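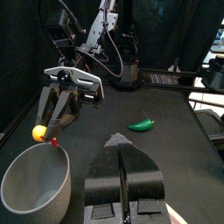 One reader of my January post objected that a written standard for a tabletop robot cell is more trouble than it is worth, and that a good operator will know a good trial on sight. The comment deserves a full reply, and the present entry is intended to provide one.

I have kept the rules for the manipulation bench at Trircombe for long enough to have changed my own opinion on the matter. When the bench was first set up, there were no rules beyond those in the manual for the arms. Operators knew where the stop button was, and they knew to stay out of reach while power was on. Everything else was left to habit. The result was a store of 1,382 recorded trials that could not be compared with one another. In one group, a trial was marked complete when the object left the fingers. In another, it was marked complete when the object came to rest in the bowl and the arm had returned to its home position. Both were reasonable. They were not the same measure, and the labels did not say which had been used.

The present document, which we call the Randum rules after the project that paid for the first version, has 13 clauses. I will not reproduce all of them. The ones below are those about which I receive the most mail.

Clause 2: Start conditions

Every object named in the task sheet must be on the table, or in the fingers, before recording begins. Toy food is our usual stock for pick-and-place work, and a green pepper that belongs to the task may not be added halfway through. If an object has been forgotten, the trial is discarded and started again. Operators dislike this clause, particularly late in the afternoon. It has remained in every version.

Clause 4: Release height

An object to be placed in a bowl is to be lowered until the fingertips are near the rim, and released there. Small balls are the reason for the wording. Dropped from a height, they bounce, and a trial that ends with a ball on the floor says little about the grasp that came before it. The clause gives no distance in inches. An earlier version did, and operators spent more time judging the number than watching the arm.

Clause 5: Contact with the container

Touching the rim is permitted. Moving the bowl is not. This was disputed for some time, and the Drekville group, with whom we share our rules, still counts any contact as a fault. Where results are exchanged between the two benches, contact must be noted in the trial record so that each side can apply its own reading.

Clause 7: Cables

Cables on the arm are to be checked by hand, with power off, at the start of each shift and again after every 200 trials. The person checking should look for loops that could catch on a bracket or a mounting plate, and should move each joint through its working range before signing the sheet. A cable that has been retied during a shift must be entered in the log, even if the repair took only a moment.

Clause 8: Surroundings

Curtains and panels stay in the same position for the whole of a series. The tabletop is wiped between series only. We had one operator who cleaned it between trials, with the best of intentions, and the change in shine was plain when the recordings were reviewed in order.

Clause 11: Who may stop a trial

Anyone in the room may stop a trial at any time. No explanation is required at the moment of stopping. A short note is entered afterward, and a stopped trial is not counted against the operator.

To return to the comment: I agree that a skilled operator can recognize a good trial. The difficulty is that eight skilled operators on the Moon bench, our second station, were asked last year to sort the same set of recordings, and they did not agree on the doubtful ones. They agreed a good deal better once they had clauses 4 and 5 in front of them.

The next revision will deal with two-arm tasks, where the present text is weak. It does not say which arm has right of way over a shared bowl, and it does not say where the idle arm should be parked. Readers who have written rules on either point are invited to send them. Drafts are welcome in any state, and I would rather see a rough page that is in daily use than a finished one that is kept in a drawer.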